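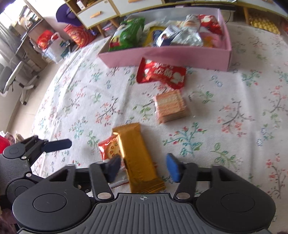 Žydrūnas Rätsep wants it noted that a snack on a blanket is not a snack on the floor, and that last June's inspector let it go. Last June's inspector also let the toaster go, and we have all seen the ceiling.

SNACK AND FLOOR CHECK – RESTER HOUSE, UPSTAIRS LOUNGE
Date: 8/21/19
Form 7, revised. Mark each line OK, FIX or N/A. Comments go under the line, in ink, in words.

1. Food kept in a closed container.
FIX. There is a box. It is pink and it is full of snacks. It is also open. A lid, or a different box, before the next check.

2. Packets sealed or clipped.
FIX. The red and white biscuit packet has a torn edge and a gold-wrapped bar lying on top of it. A bar is not a clip.

3. Food off the floor.
FIX. See the remark from Mr. Rätsep. The form says "floor, rug or other floor covering," and a blanket spread over most of a floor has become a floor covering, however many pink and red blossoms it has on it.

4. Walkway clear, door to window.
FIX. Wafers in the middle of the blanket, a red snack bag up against the box. Anyone crossing in socks after lights out will find the wafers first.

5. Loose textiles lie flat, no trip edge.
FIX. Needs a non-slip mat under it or it goes back on a bed. The Radton mats in the hall closet are the right sort. Please stop using them as yoga mats.

6. Ingredients readable for shared food.
FIX. The red bag has large Chinese characters and a cookie on it. The cookie I can read. Whoever can read the rest, please write the allergens on a sticker. Same for the wafers, whose wrapping is clear.

7. Dates checked on shared food.
N/A today. I was told everything would be eaten by tonight, and I believe it.

8. Kettle cord, lamp cord, power strip.
OK. The strip is the new one from Stadance. The old one was still in the drawer "for emergencies" – I have removed it, to prevent one.

9. Pest traps in place.
OK. All 3 present, all empty. Let's keep them bored.

10. Trash can has a liner.
OK. Liner present. The wrappers from the last film night were next to it.

Result: not passed. Recheck in 7 days. Room 155 has the spare lids and the key to the closet.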